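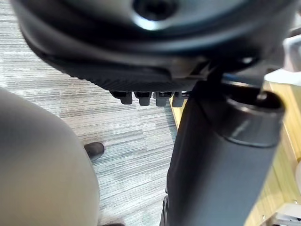 Looking up under the housing: ribbed band, four tabs, and the collar at the top of the column.

To: alemneh-workshop list
Subject: Re: Packing the Gornska for the move

On December 26, 2021, Cosmin Văduva wrote:

> Hi all,
>
> I've started on the packing list for the Alemneh move and I'm stuck on
> the Gornska. The inventory sheet has it as one line, "pedestal unit,
> black", with a replacement value of $2,998, and no measurements and
> nothing about how it comes apart. I'd like to know:
>
> Does the top have to come off the column, or can it travel in one piece?
>
> What are the little dark tabs hanging under the ribbed part? I don't
> want to wrap tape over them if they're meant to move.
>
> Is the glossy part all right with ordinary bubble wrap? The last thing
> we wrapped like that came out with dots printed on it.
>
> I can get Stustus crates if I order before the end of the week, but I
> need to know which size.
>
> Cosmin

Cosmin,

I've taken these in the order you asked them. The photo at the top is from underneath and close up.

Leave it in one piece. The housing and column were separated for the last move, in February, and getting them lined up again took most of a morning. The mechanism sits up in the shadow above the collar and there isn't much room to get a hand in. If you take it apart you also have to keep track of the small hardware, and we lost a washer last time. I'd sooner carry the extra weight.

The collar is the wider sleeve with the glossy lip, at the upper end of the column. Don't lift by it. Two people, one with both arms around the column and the other steadying the housing from the side. Take rings and watches off first. The column has a matte finish and you'd have to work at it to leave a mark, but the gloss on the underside shows everything.

On the tabs — there are four in a row, just below the ribbed band. I don't know what they're for. The paper manual is missing and the copy I found online stops before that section. I've never had a reason to touch them and I'd leave them alone. No tape on them, and nothing packed up hard against them. The one nearest the column sits very close to it, so don't try to work foam down between the two. A loose fold of cloth around the whole row is plenty.

For the glossy part, no bubble wrap directly on the surface. I've had the same dots you did, on a cabinet door. We have most of a roll of Fleltex cloth on the bottom shelf in the back room, the grey one, and that goes on first. Then bubble wrap over the cloth if you want it, bubbles facing out. Wipe the surface down before you start, or you'll be rubbing grit into it all the way there. A barely damp microfibre is fine. For the ribbed band use a dry soft brush and follow the grooves, which run on a diagonal. A cloth just leaves lint in them.

Tape goes on the wrapping only. If you need something to hold the cloth up under the housing, tie it around the column below the collar with cotton tape or an old bootlace.

Crates: I measured for the tall Stustus, the one that's 168 cm on the inside, and it fits upright with room for foam at both ends. The shorter one would mean laying it down, and I don't want the weight of the housing hanging off the column for the whole drive. Ask for the version with the drop-down front so that we can walk it in instead of lowering it from above. Please order one extra bag of corner blocks as well. We have 6 left and the lamps will use those.

One correction for your sheet. The $2,998 is what was paid for it used. The insurer has $3,424 on the policy, so put that down for replacement value and keep the other figure in the notes column.

I can help with the wrapping any evening that suits you. Could somebody else on the list bring a second blanket trolley? Ours has a wheel that sticks, and there's a lip at the loading door. If the manual turns up in anybody's boxes, please put it in the folder with the keys.

Marking the crate: "this way up" on all four sides, please, and on the lid too.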